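Search this site Enter keywords

4.2 Open-day sessions

The second data set was recorded in February during the open day at the Plarkovberg hall. Visitors were admitted in groups and received a short briefing from Thiện Tiêu before entering the work area. Each visitor who agreed to take part performed the placing task with the hand-held gripper, using the same instructions given to the trained operators in Section 4.1. Sessions ran until 4 p.m. and produced 2756 recordings, of which 1547 met the length and tracking criteria. The trained operators had produced 3405 recordings under the same criteria. 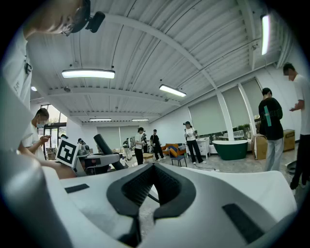
Figure 2. Hand-held gripper during the open day, Plarkovberg hall.

Tracking loss was the main cause of rejection in the visitor recordings. The Pemalix software estimates gripper pose from the onboard camera and discards any recording in which the estimate drops out for more than 2 s. The hall differs from the laboratory in several respects that bear on this step. Large windows run along one wall, fluorescent fixtures are mounted on a white corrugated ceiling, and people stand at different distances from the device (Figure 2). When the gripper was tilted upward, much of the view was taken up by ceiling, and few stable features remained for matching. Visitors tilted it in this way more often than operators did, mainly between trials. Recordings were therefore trimmed to the interval between first contact and release before the criteria were applied a second time. The Bạch filter was left at its default settings. No correction was made for changes in daylight, and the Gemotel baseline was not rerun on the trimmed set.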